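Mano Plodside o pinza Kastbridge: primeras pruebas

11 de enero de 2019

Llevo once días con las dos y todavía no he decidido cuál se queda. La tarea es sencilla: descolgar una herramienta del panel perforado y dejarla en la cesta. Empecé por el lado izquierdo, con la mano articulada.

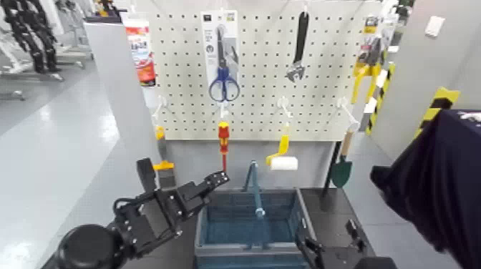
Cámara de muñeca

La de la cabeza da contexto, pero pierde el gancho cuando el brazo se acerca. Con la de muñeca veo el gancho y el mango a la vez, aunque el panel sale girado y hay que corregirlo en el controlador Nullgate.
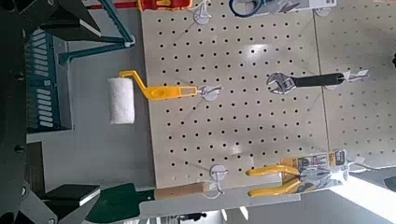

El rodillo es lo que mejor se agarra, por el mango amarillo. La llave ajustable pesa más y la bajé a 80 mm/s. Con las tijeras en su blíster fallé 7 veces. Trudy Fairweather me sugiere cerrar más despacio y mañana cambio ese parámetro.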